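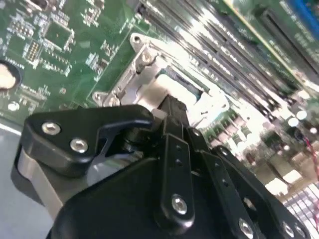

Nustbridge shorts: 25 fps DCP refused

clorau_post
Zolteta was accepted for the shorts block, then the print desk bounced our DCP. It is 25 fps, Interop, 3304 frames. They want 24 fps SMPTE by Friday. Has anyone had them accept 25?

sethi_grade
No. The delivery sheet has said 24 only for two years. Conform it and pitch-correct the sound. 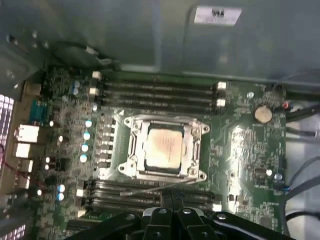 Posted by Bushra Orakzai, 10 replies
I disagree with sethi_grade. Any server in that building plays SMPTE at 25. The problem is Interop. Rewrap as SMPTE, keep the rate, and ask the desk to test it before you touch the sound.

sethi_grade
The sheet still says 24. Tests are at their discretion.
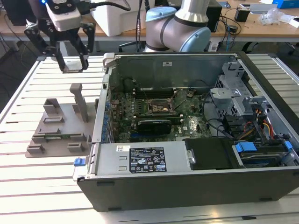 Rescaling matters more than frame rate if the master is UHD. Going to a 2K flat container, use a proper filter and check it at full size. Fine repeating detail, like rails and grooves, is where a poor filter shows first, as shimmer on any slow pan. Faces will hide it.
Florêncio Matos

clorau_post
Master is UHD. Rewrapping at 25 tonight and sending reel one for a test. If refused, I will conform.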